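Neighborhood Notes from Granholm Street

Last updated: February 15, 2018

Well, we made it through the worst of the cold, or at least that is what I keep telling myself when I scrape the windshield in the morning. Thank you to everyone who wrote in after the last newsletter with thoughts on winter soups. I had no idea so many of you felt so strongly about barley! I've tried to answer every note, and if I missed yours, please send it again and put something in the subject line that will catch my eye.

This time I want to talk about blankets and throws, and how to get them through the tail end of winter without wearing them out. By February most of ours have been on duty every evening for months. They've been napped under, dragged down the hall, used as a tent by visiting grandchildren (mine, and they were very proud of that tent), and sat on by the dog, who isn't supposed to be on the couch in the first place. They get a bit tired, the same as the rest of us.

The first thing I'd say is to read the label before you do anything else. I know, I know. But I once put a lovely lambswool throw, a wedding present from my aunt, into a regular warm wash with the towels, and it came out about right for a doll's bed. I still have it. It lives under a houseplant. Wool wants cool water, a gentle soap made for wool, and as little fuss as possible. If you wash it in the sink, don't wring it. Press the water out with your hands, roll the whole thing up in a dry bath towel, and kneel on the roll for a minute or two.

Cotton is much more forgiving. Most cotton throws can go through the machine on cool with a small amount of detergent, and I do mean small. I used to pour in a full capful and wonder why everything felt stiff. Fleece is easy too, but keep it away from high heat and leave out the fabric softener, which coats the fibers and leaves them feeling slick. 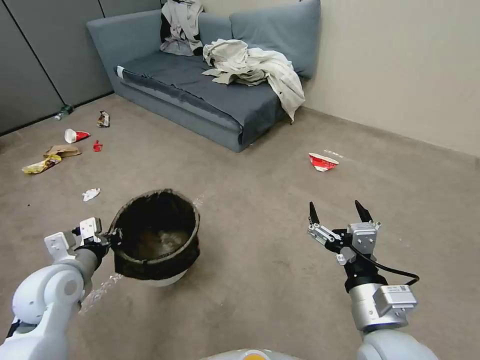
HOME AND HEARTH

Now for drying, where I think most of the damage gets done. If you have a spare room, a drying rack and a little patience, use them. A heavy knit hung over a single line will stretch in the middle and never quite forgive you, so lay it flat or spread it over several bars of the rack. Turn it once a day. Mine usually take two days at this time of year with the heat running, and the house smells wonderfully of wool soap the whole time.

A few of you asked about pilling, those little fuzzy balls that show up wherever an elbow rubs. I've tried the battery shavers and the combs and even a disposable razor (please don't, I made a hole), and the plain old sweater comb is still my favorite. Go slowly, in one direction, with the fabric flat on a table. I did a whole blanket during a movie one night and was quite sorry when I ran out of fuzz.

For mending, look for a yarn a shade darker than the blanket if you can't match it exactly. A darker stitch sinks in, and a lighter one jumps right out at you. The yarn shop over on Kiều Lane has a basket of odds and ends by the register, and I have found a good match there more often than I had any right to expect.

And if you have more blankets than laps, the Havness Center is taking clean ones through the end of the month. They have collected almost 200 so far and would be glad of more, twin size especially. Leave them at the side door, folded and bagged, any time before four in the afternoon. Small holes are fine, they tell me, as long as you mention them on a slip of paper in the bag.

Next time I'd like to get into cedar and lavender and what really keeps the moths away, so if your grandmother had a trick, please send it along.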